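刀钝了三年

发布于 2020年12月28日 分类：过日子

年底收拾厨房，从抽屉最里头翻出一块磨刀石，包装上的塑料膜还没撕。我大概是某一年下过决心要好好生活，然后决心就一直放在抽屉里。

先交代一下我家刀的情况。主力是一把Gindell的三德刀，买的时候花了352块，在当时的我看来属于奢侈品，回家路上抱着盒子像抱着一只猫。头半年它切什么都没有声音。后来慢慢有了声音，再后来切番茄要先拿刀尖戳个洞，从洞里往两边锯。我一直以为是番茄的问题，还为此换过菜摊，换完之后觉得新摊子的番茄皮也挺厚的。

九月搬家前，朋友来吃饭，主动要求切菜，切了两下停住，问我家里有没有刀。我说你手里就是。他看了我一会儿，什么也没说，把洋葱推了回来。那顿饭我们吃的洋葱是大块的，我说这样有口感。

所以这次翻出磨刀石，算是老天催我。石头是双面的，一面写着300，一面写着1000。我上网查了一下，300是粗的，用来开刃和修缺口，1000是平时用的。查到这里本来可以停了，但磨刀这个话题有一种吸力，点进去一个帖子，两个小时就没了。有人收着十几块石头，每块有名字。有人磨完刀要在阳光底下看刀刃的颜色，还要分早晨的阳光和下午的阳光。有人为角度到底是十五度还是十七度吵了四十多页，最后一页还在吵，楼主早就不来了。

我量不出十五度，我家连量角器都没有。最后用的是土办法：刀背垫两枚硬币，记住那个高度，手别乱晃。说得轻巧，手一定会晃。磨第一遍的时候我全神贯注，磨到第三分钟开始想中午吃什么，第五分钟想起来一封没回的邮件，低头一看，刀背已经快翘成筷子了。

石头要先泡水，泡到不冒泡为止。我蹲在水槽边看它冒泡，看得挺入迷，比这一年看过的大部分剧好看。泡好以后垫一块湿抹布，不然石头会跑。我第一次没垫，石头跑了，追石头的时候碰翻了酱油。

磨的过程其实就是推和拉，推到刀刃另一侧摸起来有一点点毛，叫卷边，再换另一面。摸的时候手指要从刀背往刀刃外滑，千万别顺着刀刃摸。这句话每个教程都写，我每次看到都觉得多余，直到我自己也想写一遍。

粗面磨完，刀面上多了几道很难看的划痕，Gindell那个漂亮的标志缺了一笔，现在读起来像另一个牌子。我心疼了一分钟，然后想到它已经三年切不动番茄了，漂亮给谁看呢。细面又磨了二十分钟，胳膊酸得像搬了一次家。
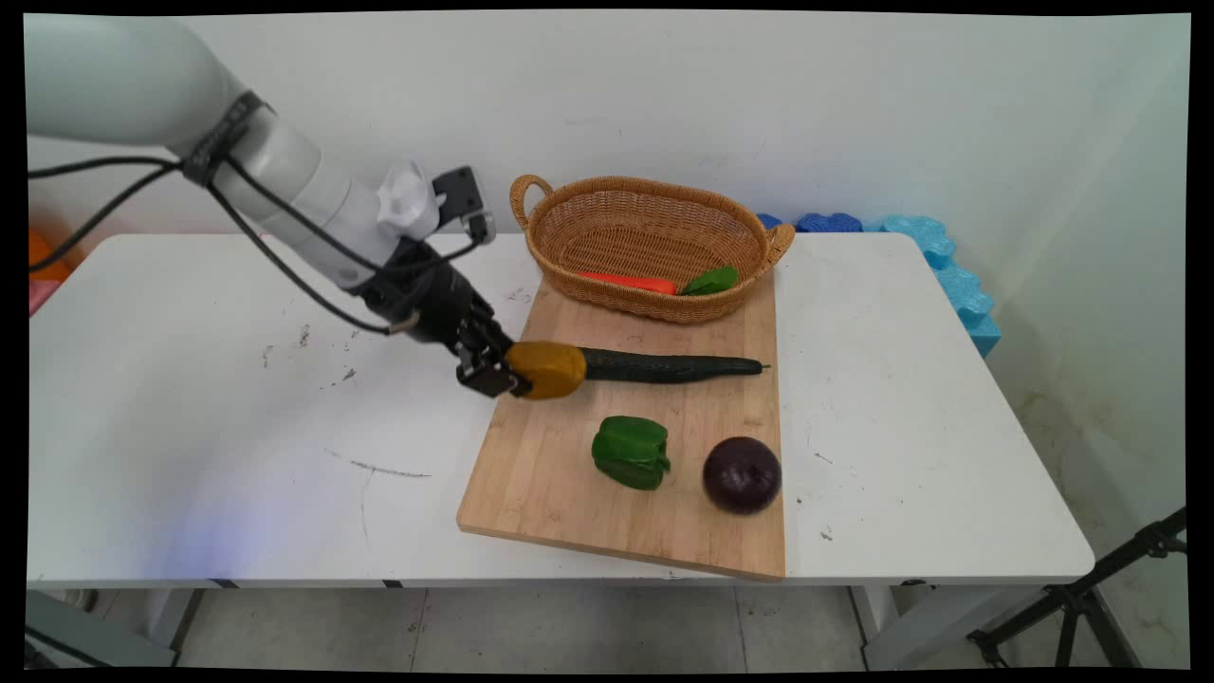

刚磨好的刀，先切什么试最合适？

先切番茄，皮滑肉软，刀刃稍微有点不行就会打滑；切得动番茄，黄瓜青椒都不在话下，洋葱可以放到最后再切。

我的番茄是一刀下去的。没有戳洞，没有锯，皮没有皱。我站在那里又切了一刀，再切一刀，等反应过来，三个番茄全成了片，薄得能看报纸。于是中午吃番茄炒蛋，晚上吃番茄蛋汤，第二天早上的面里也有番茄。

磨利了也有代价。用惯了钝刀的人，手上那点分寸全是假的，平时使五分劲才下得去，现在一分就到底，砧板上当天添了好几道新口子。左手食指也添了一道，很细，过了几秒才觉得疼。创可贴贴上以后我居然有点得意，发了照片给那位朋友。他回：早该这样了。我不知道他指的是刀还是手。

说到砧板，顺便讲一句。我以前用过一块玻璃的，Semholm的，好看，透明，底下印着柠檬，切菜的时候叮叮当当像在开酒会。论坛上的人提到玻璃砧板，语气像在提一位犯了事的远亲。我这才明白刀是怎么钝的：跟番茄没关系，跟菜摊也没关系，是我天天拿它砍玻璃。那块砧板现在垫在花盆底下，柠檬朝上，日子过得比在厨房体面。

木头的和竹子的我都用过。竹的硬一些，轻，干得快；木头的对刀客气，可是沉，洗完要立着晾，忘了就弯。我家那块木的已经弯了，放在台面上会一头翘起来，切葱的时候咯噔咯噔，楼下大概以为我在学打字。

我还查了一下请人磨刀要多少钱。小时候楼下是有人喊的，扛一条长凳，声音拖得很长，我妈听见了就把刀用报纸裹着拿下去，我跟在后面看火星。现在喊的人没有了，有的是上门取件，叫什么Lodimex，网页做得像卖手表的，刀分三档护理，最高一档叫“焕生”，收687块。我的刀才352。我把网页关了，又打开看了一遍，确认没有看错，又关了。

不过自己磨也省不了多少。磨完那天晚上我已经在看下一块石头了，论坛说1000之后应该上3000，不然刀刃“没有灵魂”。我原本不知道刀刃该有灵魂，知道以后就觉得自己那把好像确实缺了点什么。购物车里现在躺着一块3000的，一块修石头用的石头（对，石头自己也会磨凹，得再买一块石头来磨它），还有一条荡刀用的皮子。我打算放到过完年再看，按我的经验，放一放就会忘，忘了就等于省了。

给跟我一样懒的人留几句。磨刀石别买太小的，刀比石头长出一大截，推起来像在火柴盒上溜冰。有锯齿的面包刀不要拿去磨，我差点就磨了。洗碗机别放刀。刀洗完当场擦干，别扔在水槽里，晚上伸手进去捞碗的时候会想起我说的话。还有就是别一次把家里的刀全磨了，留一把钝的给客人用。

剪刀还没磨，据说剪刀是另一门学问。我看了个开头，论坛里有四十多页。

评论（2）

我家那把也是锯番茄的，看完去翻抽屉，翻出来两块石头，都没拆。

玻璃砧板那段有被冒犯到，我现在还在用，我的底下印的是草莓。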